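Rye starter finally took off, now what? (long)
Bread & Baking > Sourdough > Rye and whole grain 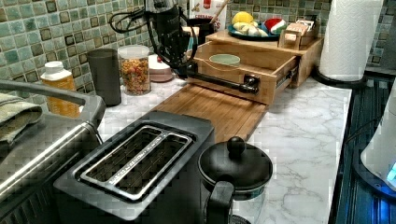
crumbcounty
Posted Monday, May 11, 2020

So I've been feeding a whole rye starter since March, and for most of that time it sat there looking like wet cement. Then this week it doubled. DOUBLED! I came down in the morning and it had pushed the lid up and was halfway down the outside of the jar. I have never been so happy to scrub something off a shelf.

What changed: I stopped using the all-purpose for half the feeding and went straight dark rye, 20 grams of starter kept back each time, and I moved it to the shelf over the fridge where it's a bit warmer. I don't know which one did it. Maybe both.

Now I want to bake an all-rye loaf, the dense kind my neighbor Sirkka Suominen grew up on. She gave me her recipe over the fence but it's in deciliters and half of it is "until it looks right." She says 500 grams of rye flour, salt, water "like porridge," then leave it overnight. No kneading. Is that real? Do I really not knead it? I've only ever made wheat bread, and I'm used to beating it up for ten minutes.

Also she toasts hers and puts cold butter on it and sliced cucumber, and I had a piece and now I can't think about anything else.

oldmillroad
Congrats on the starter! Yes, it's real, no kneading. Rye doesn't build gluten like wheat does, so you'd just be wearing yourself out. Mix until there's no dry flour, scrape it into a greased pan, smooth the top with a wet spatula and walk away.

"Like porridge" is right too. The first time you'll be sure you ruined it. Bake it anyway.

Tessellate
Seconding the wet spatula. Wet hands too. Wet everything. Dried rye dough sets up like tile grout, so soak the bowl the minute you're done with it.

brackwater_bill
I'm going to disagree on the overnight part. With a starter that just woke up, an overnight rise at room temperature can go very sour and gummy, and then you'll think you hate rye bread. Do a shorter one. Build the starter up with two feedings the day before, mix the dough in the morning, bake when you see little pinholes on top. For me that's early afternoon.

oldmillroad
Bill, people have been leaving it overnight forever. Sour is the point.

brackwater_bill
Sour, sure. Gummy, no. I've thrown out enough of those loaves to have an opinion.

Amanuel Wolde
You can both have your way. Overnight, but with less starter in the mix and cool water from the tap. That's how I do it and I love it, I get a deep sour without the paste in the middle. My kitchen runs cold though, so if yours is warm go with Bill's schedule.

The pinholes are a great tip, by the way. Watch the top of the dough and forget the clock. I dust mine with flour before it rises, and when the flour starts to crack like a dry lake bed, in it goes. It's the prettiest thing!

crumbcounty
This is so helpful, thank you all!! I'm going to try Amanuel's way first because I like sleeping in. What about the flour? The store here only has the Valtonen dark rye, and it's pretty coarse. Sirkka says coarse is fine, but she also says everything is fine.

Tessellate
Valtonen is what I use. It drinks more water than you'd think, so if it feels stiff after ten minutes, add a splash. I like it better than the Herkitz, which is so fine that the loaf comes out a little like fudge.

oldmillroad
Hey now, I like the Herkitz. Fudge is a compliment.

pennywhistle43
Lurker here. What temperature? Everybody always skips the temperature.

Amanuel Wolde
Sorry! I start at 450 for 15 minutes, then drop to 375 for the rest of it, close to an hour in my oven. Then the hard part: wrap it in a towel and don't cut it until the next day. If you slice it warm it smears all over the knife and you'll come back here asking what went wrong.

brackwater_bill
I wait 2 days. It's a different bread on the second day, sweeter somehow.

crumbcounty
Two days?? With that smell in the house? I will report back, but I make no promises.

crumbcounty
OK, reporting back! I made it to the next morning, which I think is heroic. A bit low in the middle, but the crumb is moist and even and so, so good. It is sour (I can hear Bill sighing) and not gummy at all. I took half of it over to Sirkka and left it on her step. She called over the fence that it needed more salt and then asked when I'm making the next one.

Toasting question for the regulars: do you slice it thin and toast it once, or thicker and run it through twice? Mine was thick and the middle never got crisp.

Tessellate
Thin! Thin as you can manage with a good serrated knife, one time through on high.

oldmillroad
Thick, twice. Butter between rounds if you're using the broiler. Do not put buttered bread in a toaster.

pennywhistle43
Starting my own jar tonight. Do I need to use bottled water or is tap okay?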